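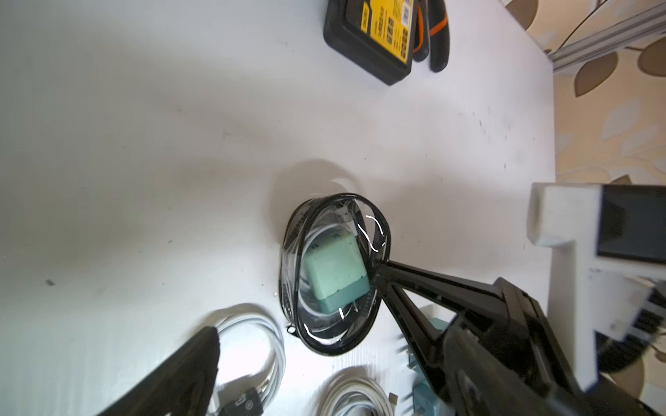 Pisilbridge Airfield to Host Extended Trials of Zandeo Cargo Aircraft

The Pisilbridge Airfield Authority has approved a second period of flight trials for the Zandeo, a fixed-wing uncrewed aircraft intended for short freight routes between regional airfields. Flights will resume in August and will be conducted by Athumani Air Freight under the terms of the existing operating agreement.

The first trial period consisted of 20 flights, all within the airfield boundary and the adjoining training area. The second will extend operations to the Rernance landing strip, a one-way distance of 127 miles. The route follows the river valley for most of its length and remains clear of the approach paths used by scheduled passenger traffic.

Payloads during the first stage will be limited to ballast. Athumani will be permitted to carry general freight once 15 return flights have been completed without a reportable occurrence. Batteries shipped in bulk, fuels, and live animals are excluded from the trial throughout. Tenants who wish to offer freight for the later stage should request the packing standard from the airfield operations office before preparing a shipment. 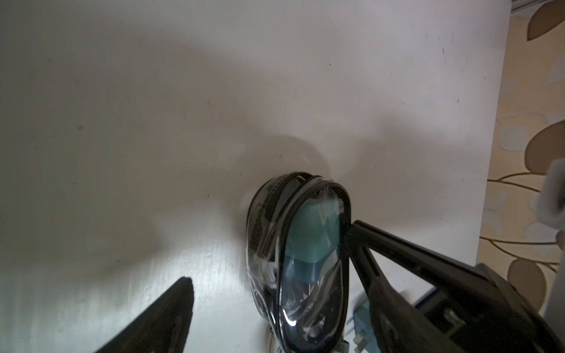 Oval item with a black rim against a white background.

The Zandeo will depart from the east runway under the supervision of a ground crew of four. A remote pilot will be on duty for the full length of each flight and will hold a direct telephone line to the Pisilbridge tower. At Rernance, a receiving crew will be in place before departure is authorized. If the data link is lost for more than two minutes, the aircraft will return to the last confirmed waypoint and hold there until contact is restored or the pilot's contingency plan takes effect.

Local airspace arrangements will change for the duration of the trial. Notices will be posted at the briefing desk and on the members' page by 6 p.m. on the day before each flight. Flying clubs and private owners are reminded that the east taxiway will be closed to other aircraft for 13 minutes before each Zandeo departure. Requests for exceptions, including medical and law enforcement flights, will continue to be handled by the tower and will take priority over trial activity.

Noise readings will be taken at three points along the northern boundary. The results, together with a summary of flight hours and any delays to other users, will be included in the Authority's next operations report.

An information session for tenants and neighboring landowners will be held in the terminal meeting room on Wednesday at 7 p.m. Written questions may be left at the front office in advance. Parking is available in the short-stay lot at no charge for those attending.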